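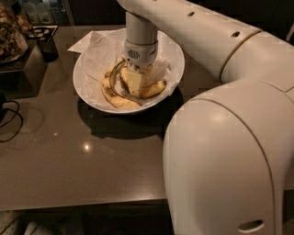 Banana peels on the bench: what do you do with yours before bin day?

Posted by plikelico_kitchen

We go through a ridiculous number of bananas in this house, and the peels end up in a white bowl on the counter with a paper napkin under them until someone walks them out to the green bin. I love the bowl (no drips on the dark countertop, which shows everything!) but by Thursday I have fruit flies. Can the napkin go in with the peels, and is there anything better to do with them than the council bin? We have a small courtyard, two pots of tomatoes and no proper compost heap yet. Keen to start one!

24 replies hidden, showing most helpful

Zester

Oh, you are in for a good time, banana peels are brilliant. Plain paper napkins are fine in a home heap as long as they haven't mopped up oil or cleaning spray. Tear yours into strips and it counts as your dry brown material, so you're already halfway to the right mix - wet peels, dry paper, done.

For the flies, the bowl itself is all right but it wants emptying every night in the warm months. If you can't face the walk, put the peels in an old ice cream container in the freezer. They go black and look dreadful, and they break down beautifully once they thaw. I cut mine into bits the length of my thumb first because whole peels sit there like bootlaces for weeks.

With a courtyard I'd get a worm farm. Mine cost me $124 second-hand, with the worms thrown in, and it lives in the shade behind the downpipe. Start small, 200 grams of scraps at a time, and wait until they've got through that before you add more. Pull the stickers off! I still find them in the castings years later.

Allel

Check your council's list before you put napkins in the green bin, ours takes them and my sister's doesn't. Also you can just bury peels next to the tomatoes. Go down 30 cm or the possums will have them.

Ghorbani

Seconding the freezer tub, it fixed our flies in one week. A little dish of cider vinegar with a drop of dishwashing liquid beside the bowl catches the stragglers too.

I wouldn't bother with banana peel "tea" for the tomatoes. I tried it all one summer, it ponged, and the plants didn't look any different from the ones on plain water. Chopped peel through the worm farm did far more for mine. And if the bananas themselves get too spotty before you eat them, freeze those as well (peeled!) and you've got banana bread whenever you want it.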